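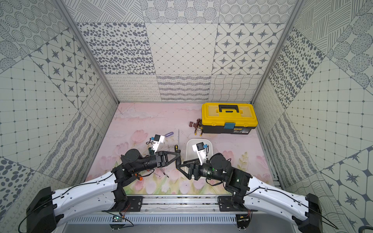

Progress report: Warna bimanual tool handling, software work package
Reporting period ending March
Submitted to Majimbun by Lautaro Retamal, Plulell

1. Summary

Work in this period covered the motion planner for the two arms, wrist camera calibration, and the episode logging tool. The planner and the logger are in daily use. Calibration is in use but does not yet meet the tolerance in the work plan. Grasp detection on thin tools is behind schedule, and we request a change to the order of the remaining tasks (section 6).

2. Planning and control

The two arms share a rail and their workspaces overlap over most of the mat. The previous planner treated each arm separately and stopped one whenever the other entered the overlap. This was safe but slow, and it ruled out any task in which both grippers work on the same tool.

The new planner handles both arms as one system. Collision checks cover the full length of each arm, the wrist sensor brackets, and the bin and toolbox as fixed boxes. The minimum allowed distance between the gripper tips is now set per task. For transport it stays at the old value. For handovers it is reduced, and joint speed is reduced with it.

One fault remains open. When a handover is canceled after the receiving gripper has closed, the planner sometimes returns a retreat path that twists the tool between the jaws. The current workaround is to open the giving gripper first and wait for a force reading below threshold before either arm moves. A proper fix requires the planner to model the held tool as part of both arms for a short time. That work has started on a branch and has not been merged.

3. Perception

The patterned wall panels are used as a fixed reference for the wrist cameras. Each tile design is stored in a lookup table with its position, and the calibration routine matches whatever tiles are in view. The routine now runs at startup and after any restart of the controller.

Matching is reliable on the dot and star tiles. It is weaker on the wavy line tiles, where a shift along the lines changes the image very little. We have lowered the weight of those tiles in the solver. The remaining error is largest when a wrist is turned down toward the mat and few tiles are visible. The tulip print on the mat was tested as a second reference and rejected, as it moves slightly when a heavy tool is dragged across it.

Segmentation of single screwdrivers is adequate, including those with translucent handles, which failed often in the last period. Thin tools lying across each other, or mixed with wires, are still merged into one object in many cases.

4. Data and tooling

The Brilby logger replaced the earlier collection of scripts. It records joint states, gripper commands, both wrist streams and the planner's chosen path against one clock. The log now holds 1,108 episodes. Of these, 68 were rejected by the automatic check, mostly for dropped frames on the left wrist stream. The cause was a buffer setting in the driver. It has been corrected and the check has been left in place.

Episodes can be replayed in simulation with the planner version that produced them. Replay with a newer version is supported but gives warnings when the task settings have changed format. A converter is written for all formats except the first.

5. Risks

Software changes to the planner currently need a full regression run, which occupies the cell for 7 hours and blocks data collection. A shorter test set has been drafted but does not yet cover canceled handovers.

6. Requested change and next steps

We request that bin sorting be moved ahead of toolbox loading. Sorting depends only on functions that are already merged, while loading depends on the retreat fix in section 2. The change does not affect the budget. It moves the loading milestone back by 2 months.

Work planned for the next period:
Merge the held tool model and close the retreat fault
Retrain segmentation on overlapping tools and wires
Add canceled handovers to the short test set
Finish the converter for the first log format

A decision on the task order is needed before the segmentation retraining begins, as it determines which episodes are labeled first.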